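2023-01-04

I've been cooking dried beans all winter and I have to write about it somewhere, so you're getting it! If you came for the usual bike stuff, that'll be back in February when the roads around Stusau are worth riding on again. For now it's beans.

Some background. I grew up with canned beans, and I still like canned beans. There are two cans of chickpeas in my cupboard right now and I won't hear a word against them. But last fall I stopped in at Faria, the little dry goods store near the train station (the one with the green door, where you scoop everything into paper bags yourself), and came out with a bag of big speckled beans I'd never seen before. The label on the bin said Kashindye. I had no idea what to do with them. I soaked them overnight, boiled them with an onion and a bay leaf, and ate the first bowl standing up at the stove with olive oil and far too much pepper. They were creamy all the way through, with a taste somewhere between a chestnut and a baked potato, and the broth was so good I drank what was left out of a mug.

I went back the next morning and bought more.

## What I do now

My method has settled down a lot since then. I weigh out 400 grams of dried beans, which is enough to feed me for days, rinse them in a colander and pick out anything that looks like a stone. I've found one stone all winter, and it was tiny, but I'd still like to keep my teeth.

Then they go in a bowl with lots of cold water and a good spoonful of salt. Yes, salt in the soaking water! I'd always heard that salt makes the skins tough, and I've done it both ways plenty of times by now, and the salted ones come out better in my kitchen every single time. The skins stay whole and the middles go soft, and the beans taste like they've been seasoned from the inside. 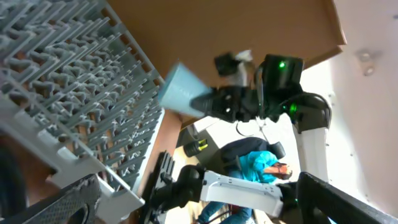
The soaking is the part people complain about, and I get it, because you have to know today what you want for dinner tomorrow. What helped me was tying it to something I already do. I put the kettle on for my last tea of the evening, and while it boils I put the beans in water. By the time the tea's ready I'm finished. If I forget, I have eggs the next night and start over.

In the morning I drain them, tip them into my pot and cover them with fresh water, a couple of inches over the top. The pot is a Sello, heavy and chipped around the handle, bought secondhand years ago for making jam (I made jam once). It turns out beans very evenly and I've become completely attached to it. In goes half an onion, a few cloves of garlic with the skins on, a bay leaf, and a glug of olive oil that looks like a mistake. I bring it up to a real boil for a good ten minutes, then turn it down until there's just a lazy bubble now and then.

After that I leave them alone. I taste a few beans at a time, from different spots, and I don't stop until every bean on the spoon is soft. One crunchy one means another twenty minutes. My early batches were all underdone, every one of them, and it was pure impatience.

## The broth!

I could go on about the broth for pages. When you cook a good bean slowly you get this silky, cloudy liquid, and for years I'd been pouring the canned version down the sink. Now it gets treated like treasure. I cook rice in it. I loosen pasta sauce with it. One night I had nothing in the house but broth, a carrot and the heel of a loaf, and that was one of my favorite dinners of the whole winter – the bread soaks it all up and goes soft and savory, and you put a fried egg on top if you have one.

Beans also keep much better sitting in their broth. I let the whole pot cool down and then divide it up, some for the fridge and some for the freezer. Wide, shallow containers are the best for this, because the beans freeze in a flat block and thaw fast. Leave a bit of room at the top. I've popped a lid off in the freezer and spent a long evening chipping bean ice off a bag of peas. 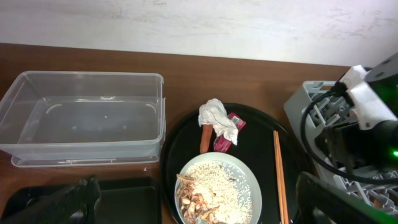
*Clear food container on the table, nothing in it.*

## Five dinners from one pot

People ask if I get bored, and I really don't! A pot of beans goes in so many directions. A typical run looks like this:

1. First night, plain, in a bowl, with oil and pepper. Toast on the side.
2. Beans and greens. Fry garlic, wilt whatever is in the fridge, add beans and a ladle of broth, squeeze a lemon over.
3. Mashed on toast with hot sauce and something pickled.
4. Soup, with 100 grams of small pasta cooked right in it. It will be too thick by the next day, so add water.
5. Crispy beans. Dry them well, fry them hard in a wide pan and don't stir much. Salt at the end.

Number five is the one I'd make for a skeptic. They go crackly outside and stay fluffy in the middle, and I have never once managed to get all of them to a plate.

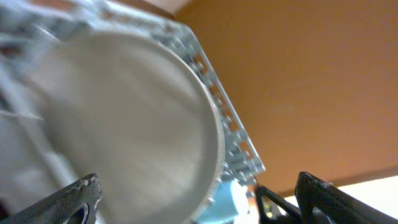
*A blur of pale gray, with orange peeking through the little holes.*

## Things that went wrong

I don't want to make it sound like it's all been smooth. I burned a batch of black beans so thoroughly that I soaked the pot for two nights. I put lemon in at the beginning once and those beans stayed hard until bedtime, and I ate cereal. I also bought a bag of very old white beans at a flea market, which I should have known better than to do, and they went from pebbles to mush with no stage in between.

And there are the dishes. More home cooking means more washing up, and the soaking bowl, the colander, the pot and the ladle all want a place to dry at the same moment. I've gotten into the habit of washing the soaking stuff while the pot comes to a boil. It's a nice little stretch of the morning, with the radio on and the windows steaming up and the whole place smelling of bay.
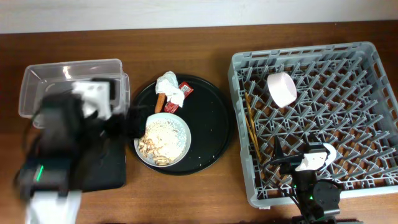 *Clear bin on the left, round black tray in the middle, gray dish rack on the right.*

Next on my list is a proper baked dish with breadcrumbs, the kind that goes dark around the edges. I also want to try the small brown lentils from the bottom shelf at Faria, and I'd love to learn what people cook with Kashindye beans when they've grown up eating them. If you know, please leave a comment. Tell me about your pot, too, and whether you salt the soaking water!

Right, the kettle's on, so I'm off to get the beans in.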